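Stunlow Soup Project: second progress report to the Cunha Fund
Period covered: spring to August

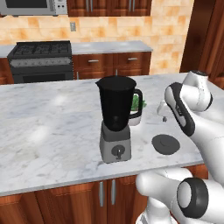
Blender with its lid off, on a marble island.

We were asked to report against the three aims in our application. Two are going reasonably well. The third, in our view, should not have been an aim at all, and we say why further down.

Aim one: a weekly hot lunch at the Iltuveck hall
The lunch has run every week except two, when the boiler was off. We promised 2,000 bowls over the year and had served 1,000 by the end of July, so on paper we are a little behind. We are wary of that number. It counts bowls, and a person who has seconds is two bowls. Several of our regulars always have seconds. The sign-in sheet would tell us how many people come, but half of them walk past it and we don't want to stand at the door insisting.

Aim two: surplus vegetables from growers
Seven growers signed up and four still deliver. The others gave us courgettes in the first month and then went quiet. Leeks and carrots have been steady. Lentils, stock and bread are bought in, and bread has gone up twice since we set the budget. We have moved £30 a month from printing to cover it. The leaflets weren't bringing anyone in as far as we could tell.

Aim three: "improved wellbeing"
The Fandau questionnaire was given out in May and again in August. Scores went up. We would ask the Fund not to make much of this. May was cold and wet, the group filling it in had changed by August, and at least one person told us she ticked the top box all the way down so she could get back to her pudding. People do stay on and talk after lunch, often until 2.30, and we think that is worth something, but the form doesn't measure it.

Spending
Within budget overall. Food is over, printing and travel are under. Hall hire is unchanged until the new year, when the rate is due for review. We have been told not to worry about this and would like to see it in writing.

What we ask of the Fund
Agreement to drop the questionnaire for the second half of the year and to report on numbers of people in place of bowls, using a simple head count taken once everyone has sat down. If the Fund has to keep the questionnaire, please could it be cut to one side of paper and printed in larger type.

The next report is due in February. Receipts are attached separately.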